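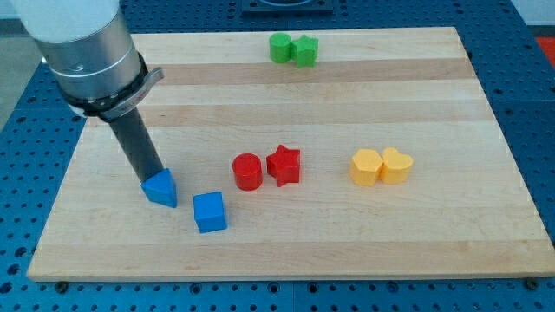 I have never believed in sorting. My mother-in-law sent us a set of shape blocks in June with a note saying they would teach the little one to put things in order, and I put the note in the drawer with the others. But I did try. For a week we sorted by color, on a cutting board, so the pieces wouldn't wander off under the sofa. It does look tidy when it's done: the red cylinder beside the red star, the yellow heart up against the yellow pentagon, blue with blue. What has anybody learned from it, though? A cube and a triangle are a pair now because they came out of the same can of paint.

Xuelian Yao, who lent me two books on the subject, swears by it. One of them claims a child should handle 1,000 objects before school. Which objects? Does a spoon count every time? I read that chapter twice and came away with nothing I could use on a rainy morning.

My daughter's own system is better, or at least more stubborn. The heart goes to bed first. The star is not allowed near the pentagon. Ask her why and she looks at you as if you'd asked why soup is in a bowl.

I'm keeping the blocks. I'm also keeping the board, which I wanted back for bread and will have to scrub. As for putting things in order, Annelore Hinrichs wrote to me that her boys sorted beautifully until they were four and haven't picked up a sock since.

Print this post | E-mail this post

This site uses cookies. By reading on you accept them.

Contact | Copyright Bastian Wendt | Back to top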